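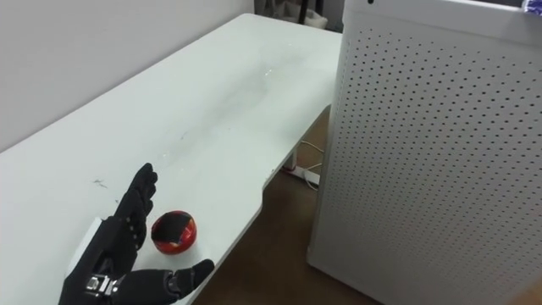 Desk Tips for People Recording Grasp Demos at Home

Print this page | E-mail this to a friend

Filed under: Workshop & Bench > Robot Teaching > Small Objects

I've been recording pick-up examples for our hand since June, mostly in the spare room, and my notes were getting out of control, so I've cleaned them up a bit. Most of these are dumb little things that cost me an afternoon each!

Wipe the desk before every batch. Warm water with a drop of dish soap, then a dry cloth. Skip the spray polish. I used it once and the ball slid away every time a finger so much as brushed it, and I ended up throwing out 22 takes. Old scratches and scuffs in a white top can stay, and I've quit scrubbing at mine. Pollholm (our training setup) has never cared about them.

Small round things roll. My favorite fix is a tiny dab of museum putty, smaller than a grain of rice, but only for practice runs while you get used to driving the hand. Pull it off before you record anything you plan to keep, or the model learns that balls put up a fight. For the real takes, set the ball down, let go, and count to three before you start.

Keep round stuff back from the front edge, especially if your desk has a cutout in it for cables like a lot of them do. I lost a whole Monday evening to crawling under the desk.

Shiny objects and ceiling lights don't get along. If there's a bright streak on the desktop, try bouncing a lamp off the wall instead, or hang a sheet of baking parchment well clear of the bulb (LED only, please, nothing that gets hot). Then record a few with the glare left in anyway. Seul-gi Ban talked me into that and she was right, my morning takes got a lot less fussy afterward.

Open the hand all the way before you reach. Fingers together, thumb well out, palm facing the thing you want, and then pause for a beat. I used to close while I was still moving and it looked very slick and taught the model nothing but how to knock things over.

Move the object between takes! I put little pencil dots on the desk and work through them in a jumbled order. Kipchumba Owino rolls dice for his, which I tried, but then I lost the dice.

Save your fumbles, in their own folder. Out of my last 239 takes I kept 123 as clean grabs and sorted the others by what went wrong: too early, too high, thumb bumped it. It's boring work and I do it with the radio on.

Cables: Velcro ties, every foot or so, and leave slack at the wrist. Don't use zip ties there, you'll be snipping them off again by the weekend.

For dust in the finger joints I use a soft makeup brush, with the power off. No oil unless the manual asks for it.

Next I want to try grapes. If anybody has a good way to keep them from getting sticky under the lamp, send it over and I'll add it to the page.

Print this page | E-mail this to a friend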